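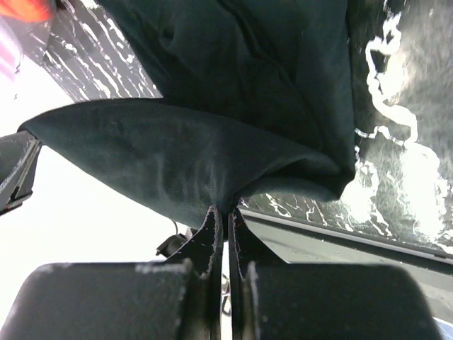
Noelia Tejada demande, dès la première relecture du dossier, pourquoi le groupe prévoit une ligne de dépenses pour les doigts de préhension alors que ceux-ci sont livrés avec les bras. La question est légitime et elle a conduit à réorganiser la partie budgétaire du présent rapport. Les doigts y sont désormais traités comme des consommables, au même titre que les tissus d'essai et les câbles.

## 1. Objet du rapport

Le projet Skaludby porte sur la manipulation de pièces textiles par des bras équipés de pinces à deux doigts. Le présent document, remis en octobre 2023, expose les besoins en équipement pour la seconde phase et propose un ordre d'achat. Il ne revient pas sur les choix logiciels, présentés dans le rapport d'avril.

## 2. Besoins recensés

La manipulation d'un tissu souple suppose que l'étoffe puisse être saisie en deux endroits. Le budget est donc établi pour un poste à deux bras, chacun muni de sa pince et d'une petite caméra montée au poignet. Les peluches se déposent sur les coussinets noirs et sur les lames, dont les bords s'usent ; le nettoyage et le remplacement doivent par conséquent figurer au plan d'entretien.

| Poste | Quantité | Fournisseur consulté | Priorité |
|---|---|---|---|
| Jeux de doigts de rechange | 6 | Ivby | 1 |
| Caméras de poignet de réserve | 2 | Sunolard | 1 |
| Coupons de tissu d'essai | 21 | Lozano | 2 |
| Éclairage diffus réglable | 2 | Sunolard | 3 |

Les coupons seront choisis dans des teintes et des grammages variés. Le groupe souhaite conserver une part de tissus sombres et mats, pour lesquels la distinction entre un pli et une ombre reste délicate à l'image. 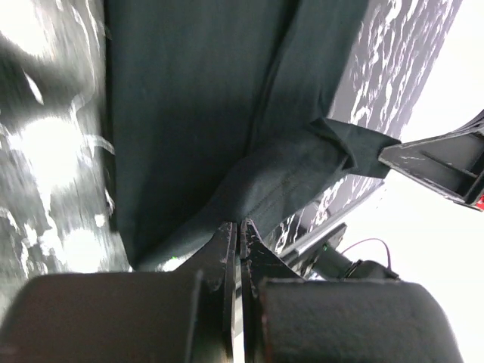
L'éclairage, placé en troisième priorité, a fait l'objet d'un débat. Leire Barroso proposait de l'acquérir en premier, les fonds surexposés réduisant la part utile des vues de poignet. Le groupe a préféré attendre : un déplacement du poste dans la salle peut être essayé sans frais, et la dépense ne sera engagée que si cet essai se révèle insuffisant.

## 3. Répartition et calendrier

Les doigts et les caméras de réserve représentent ensemble 53 % de l'enveloppe demandée. Le solde couvre les tissus, l'éclairage et les frais de port. Aucune somme n'est prévue pour un troisième bras – cette hypothèse, évoquée en début d'année, est abandonnée.

La commande auprès d'Ivby devra être passée en premier, le délai annoncé étant de six semaines. Les coupons de Lozano sont disponibles sur stock et peuvent être facturés séparément, ce qui permettrait de les imputer au budget pédagogique.

## 4. Points à valider

- Compatibilité des doigts de rechange avec les supports de caméra existants.
- Accord du département sur l'imputation des tissus.
- Devis révisé de Sunolard, la première offre ne comprenant pas la connectique.

Les devis reçus sont joints en annexe A. Le tableau de la section 2 sera mis à jour à réception de l'offre révisée.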